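Farndale Grip Guard, retrofit kit

Firmware 613 had a fault we would rather have found before you did. After a brief power dip, the gripper could lose its force limit and close at full squeeze on whatever it met next. Blocks mostly survive this. Fingers are less forgiving, so please keep yours out until the kit is fitted.
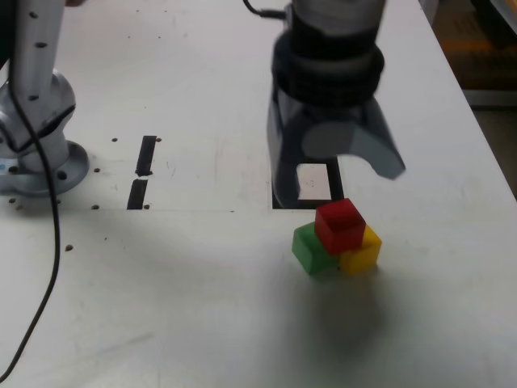

Stacking test, three cubes.

The kit is a small board and a cable that sit between the Nivovell controller and the gripper. If the limit goes missing, the board cuts drive in 15 milliseconds and stays sulking until you press reset. It is rated for 1000 resets, which we hope is generous.
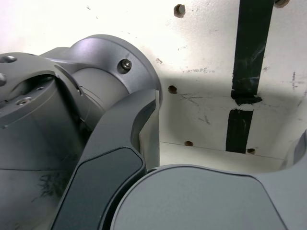 Before you fit it
Isolate the power at the wall. The stop button doesn't count, however red it is. Allow 275 seconds for the controller to discharge, then check the arm joints are supported. 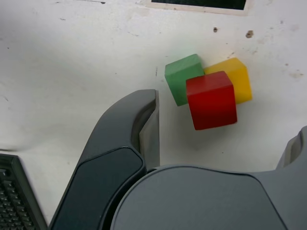 Run the first cycle at low speed with something cheap between the fingers. Wurnix grippers need the longer cable, sold separately by Blackwood, and yes, we have asked them about that.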